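Projects / Nanero / Docs / README

Overview Data Card Changelog Issues License

# Nanero: a table of care label wording

Nanero is a plain CSV of washing instructions, copied from the labels sewn into clothes and tidied just enough that a computer can sort them. It has 600 rows. Each row is one label. If you were hoping for something with a neural network in it, the door is behind you.

I started it one January after ruining a sweater whose label said, in full, "wash as needed." I felt that somebody ought to be writing these down.

## What's in the file

- `label_id`: a number, assigned in the order I got to things
- `text_raw`: the wording as printed, spelling mistakes included
- `text_clean`: the same wording with line breaks removed and capitals calmed down
- `lang`: language code, 7 languages so far
- `fiber`: fiber content if given, blank if the label had worn away
- `symbols`: short codes for the little tubs, triangles and irons
- `batch`: where the label came from (see below)
- `legible`: yes, no, or partly

Please read `text_raw` before you complain about `text_clean`. Four languages on one label will often disagree about the temperature, and I have kept the disagreement.

## Batches

The rows come in 4 batches:

1. `stomari`, thrift shop stock, mostly shirts. Good legibility, strange smells.
2. `velton`, hotel linens and uniforms. Very consistent, very dull, useful for checking your parser.
3. `glowacki`, a house clearance. Wool, lining fabric, and most of the Polish rows. In ASCII file names the Ł becomes a plain l, which I regret.
4. `home`, my own laundry and that of people who let me near theirs.

## Cleaning steps

Labels were typed by hand, then typed again a month later. Where the two versions differed I went back to the garment. In 15 cases the garment had been given away in the meantime, and those rows are marked `partly` in `legible` out of shame.

Symbols were the slow part. A tub with one bar under it and a tub with two bars under it mean different things, and after enough washing they both mean a gray smudge. Smudges are coded `unk`. 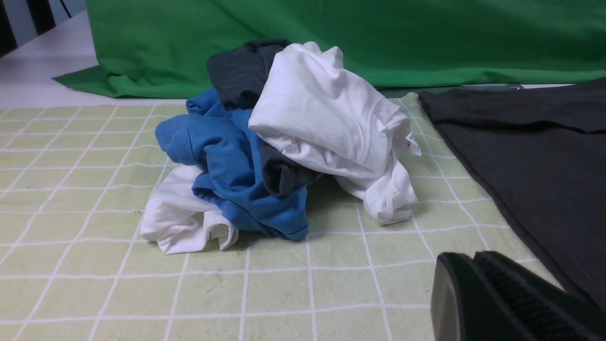
Words like "gentle" and "delicate" were left alone. I tried merging them for version 0.2 and got a column that was easier to count and no longer meant anything, so 0.3 puts them back.

## Known problems

- Shirts are badly overrepresented. Socks have no labels and therefore no voice.
- "Do not bleach" appears so often that any model trained on this will say it in its sleep.
- `fiber` percentages don't always add up to 100. Neither did the labels.
- Two-part labels (one at the neck, one at the side seam) are stored as separate rows with nothing linking them. A `garment_id` column is planned, and has been planned since version 0.1.

## Using it

Open it in a spreadsheet, or read it with whatever you normally use. The encoding is UTF-8 and the separator is a semicolon, owing to how fond label writers are of commas.

Don't treat it as laundry advice. The sweater is now a very good fit for a teapot.

## License

CC BY 4.0. Corrections are welcome through the issues page, ideally with the `label_id` and the wording exactly as printed.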